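Fikby match insoles, 4 games in

Bought these after the Delstead away game in April. Heels were killing me by the 80th minute, every single week. Tomás Patrício (our left back, bad knees) swears by them so fine, ordered a pair.

First game, hated them. Boots felt a half size too small and my first touch was gone. Subbed at halftime, we lost anyway. Took the old liners out for the second one and it was a diffrent story. Should of done that from the start.

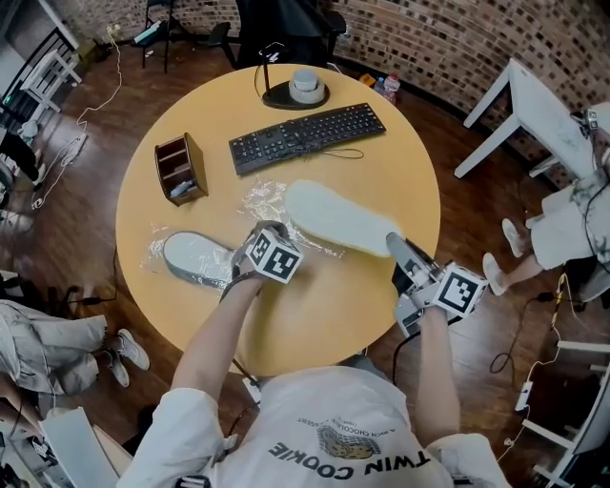

White insoles and the plastic wrap on the table.

Heel cup is decent. Grip under the toes not so much, I slide a little on hard cuts. Worse on turf. Played on the Aseck pitch last week, full game at right wing, no blister. First time this season!

Sizing chart is junk. Go up one, trim at the toe.

Would I buy again? Yeah for grass. For indoor no, too thick, you lose the feel of the ball. Csenge Katona on the women's side says same thing and she plays twice a week.

4 out of 5. Will update if they go flat before playoffs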